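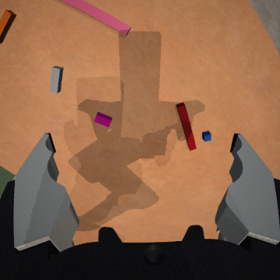

图1:圆桌面俯视,桌面上有机械臂的影子

工单标题:片库里的动画片简介全串了,续集套着第一部的海报,字幕也跟着错
产品:Skinton 片库管理(家庭及小型放映版)
播放设备:Cirneck 播放盒
提交人:Kadri Strazds
处理人:Shahram Zamani
状态:已解决,保留观察

【Kadri Strazds,上午 9:40】

您好呀,先给支持组的各位问个好,我又来麻烦你们了。上次搬片库是你们帮的忙,我一直记着,这回尽量把事情说清楚,如果啰嗦了还请多担待。

我在 Vestevton 帮 Lemaire 放映室管片子,就是一间不大的放映室,放的多半是给孩子看的动画长片,偶尔也放点老喜剧。片库前后攒了 800 部左右,都是正版碟转存进来的,用 Skinton 管着,放的时候从 Cirneck 盒子上点。平时真的很好用,大家选片就看海报和那一小段简介,孩子们尤其爱看海报。

十月初我升级了一次 Skinton,之后就有点不对劲。一开始我只发现一部讲海獭开面包店的片子,简介写的却是它的第二部,连结局都给讲出来了(有位妈妈很不高兴,她女儿认字早,站在屏幕前一个字一个字念完了)。后来我翻了一整个晚上,对着碟盒一部一部看,一共找出 21 部有问题的,全是有续集的系列片。有的是第一部套了第二部的简介,有的是续集用了第一部的海报,还有一部更离谱,片名是对的,演员表却是另外一部真人片的。

字幕也有毛病。海獭那部放到中途,字幕比说话早了一大截,我按遥控器往后调,调好了,过一会儿退出来再进去又变回去。这个和简介的事有没有关系我不懂,就一并写在这里了。

我试过的办法:重启盒子,没用;把其中一部删掉重新入库,结果入进来还是错的;手工改简介,当时是好的,第二天早上又被改回去了。最后这一条最让我泄气,我那天改到很晚的。

周边的设置我都没有动过,网络也正常,别的片子播起来很顺。需要什么文件您告诉我,我来找。

【Shahram Zamani,上午 10:25】

Kadri 您好!一点也不啰嗦,您写得这么细,我省了好多来回问的工夫。海獭那位小朋友的事我听了心里也怪过意不去的,咱们先把它修好。

从您说的情况看,我猜是匹配规则的问题。升级以后 Skinton 认片子的时候会先看文件夹名,再看文件名,最后才去看年份。以前是先看年份的。系列片如果放在同一个文件夹里,文件夹又只写了系列的名字,它就容易把几部认成同一部。手工改完第二天又变回去,应该是夜里的自动刷新干的,它会把"未锁定"的条目重新抓一遍。

字幕那件事我也觉得有关联:片子认错了,字幕就按错的那部去配,续集的字幕套在第一部上,时间当然对不上。不过我还不敢打包票,要看了日志再说。

麻烦您做两件事,不着急,喝口茶慢慢来:

1. 打开 Skinton 的"设置",进"维护",点"导出匹配日志",把导出来的文件附在工单里。
2. 先把"夜间自动刷新"关掉,您手工改的东西就不会再被盖掉了。

另外想问一句,您的系列片是怎么放的?是一个系列一个文件夹,还是一部一个文件夹? 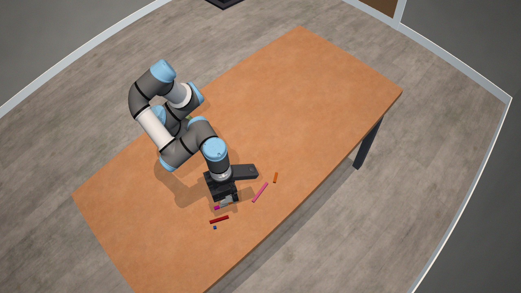 【Kadri Strazds,中午 12:10】

日志附上了,自动刷新也关了。"维护"那个页面我找了好一会儿,原来要往下拉才看得到,我之前还以为自己的版本里没有呢。

您一问我就明白了,确实是一个系列一个文件夹!这是我前年整理的时候图省事弄的,文件夹名就叫"海獭系列""灯塔系列"这样,里面的文件才写第一部、第二部。单部的片子都是各放各的,难怪它们没有事。

还有一个情况,不知道有没有用:出错的系列里,文件名写"2"的和写"第二部"的错法好像不一样。写"2"的多半只是海报错,写"第二部"的连简介都错。我对着看了好几个都是这样,也可能是凑巧。

下午五点我们有一场放映,就是海獭那部,所以我现在有点着急,但您按您的节奏来就好。

【Shahram Zamani,下午 1:35】

日志看过了,您观察得很准,不是凑巧。它认得阿拉伯数字,能把"2"当成续集编号;可中文的"第二部"它在这一版里没有认出来,整个当成片名的一部分,然后又因为太长给截掉了,剩下的就只有系列名。这是我们这边的缺陷,我已经转给开发同事了,编号会挂在这张工单下面。

字幕也确认了:海獭第一部现在挂的是第二部的字幕轨。您用遥控器调的偏移只存在盒子的临时记录里,退出就清掉,所以看起来像是白调了。

五点的场子我们先救下来。请只对海獭这一部这样做:

1. 在 Skinton 里找到这部片子,选"取消匹配"。
2. 在原来的位置旁边新建一个文件夹,名字写片名加年份,年份放在括号里。
3. 把第一部的视频文件和它自己的字幕文件一起挪进去。
4. 回到 Skinton,选"手动匹配",按片名和年份搜,选中以后勾上"锁定此条目"。
5. 到 Cirneck 盒子上,在"片库"里选"重新同步",等进度条走完再点开片子。

第五步千万别省,盒子自己存着一份旧海报和旧字幕的对应关系,不同步的话您在盒子上看到的还是老样子。同步大概不用很久,您的片库这个规模,我在这边的测试机上跑是七分钟。

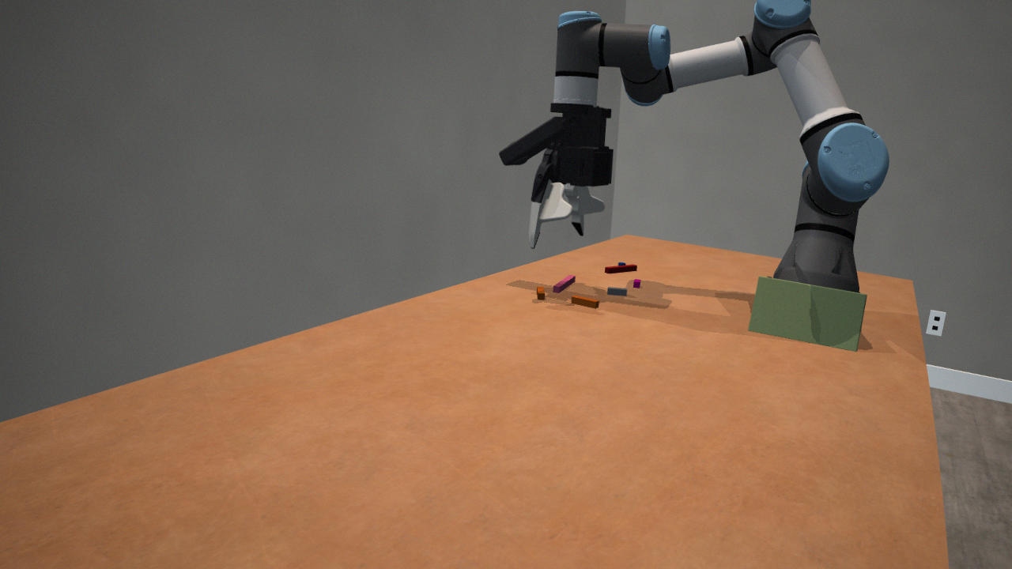 【Kadri Strazds,下午 3:05】

做完了,我先报个喜:海报对了,简介也是第一部的了,读起来一点没剧透。字幕我从中间挑了三个地方试,一句一句都跟得上嘴型。

中间有个小波折。第四步搜出来两条一模一样的片名,年份差一年,我犹豫了半天,后来去翻碟盒背面,选了和碟盒一致的那条。您看以后说明里要不要提一句呀?像我这样谨慎的人会在那里停很久的。

还有,同步的时候盒子黑了一下屏,我以为坏了,心里咯噔一下,后来自己回来了。

【Shahram Zamani,下午 3:20】

太好了!黑屏是盒子在重建缓存,不要紧,只是它没有给个提示,确实吓人,我一并写进反馈里。两条同名的情况您处理得对,那是同一部片子在不同地区的上映年份,以碟盒为准最稳妥。说明里我会补上这一句。

剩下的那些不用您一部一部挪。我写了一个批量整理的小脚本,会按文件名把系列文件夹拆开,再给每一部建好带年份的文件夹。它会先出一份预览清单,您看过点了头才会真的动文件。动之前请务必把片库备份一遍,放在另一块硬盘上。

【Kadri Strazds,晚上 8:50】

五点那场放得很顺,片尾曲的时候还有孩子跟着唱,我在后排听着挺高兴的。

散场后我备份完,跑了脚本的预览。清单里有一部不对,"灯塔系列"里那个短片被它当成了第三部,其实是碟里附的花絮短片,没有编号的。我把那一行取消了,别的都放行了。跑完再到盒子上同步,我从头翻到尾,海报和简介都对上了,演员表错的那一部也正过来了。那个短片我就让它单独待着,手工填了简介,也锁上了。

请问夜间自动刷新现在可以打开了吗?新入库的片子还是希望它能自己抓简介,我打字慢。

【Shahram Zamani,晚上 9:15】

可以打开,锁定的条目它不会再碰。只是在修正版出来之前,新入库的系列片请先按"片名加年份"一部一个文件夹来放,文件名里的"第二部"也先写成"2"。短片那种没有编号的附赠内容,放到名叫"花絮"的子文件夹里,Skinton 就会跳过它,不拿它去匹配。

工单我先标成已解决,再留着观察一阵,您要是哪天又看见串了的,直接在下面回复就行,不用重新开单。也替我跟 Lemaire 放映室的各位问好。

【Kadri Strazds,晚上 9:22】

收到,自动刷新已经打开了,明早我看一眼再来回您。谢谢您陪我弄到这么晚,早点休息!

【Kadri Strazds,次日上午 8:30】

看过了,昨晚刷新之后都没有变。新入的一部老喜剧也自己抓到了简介,海报有点糊,我回头换一张。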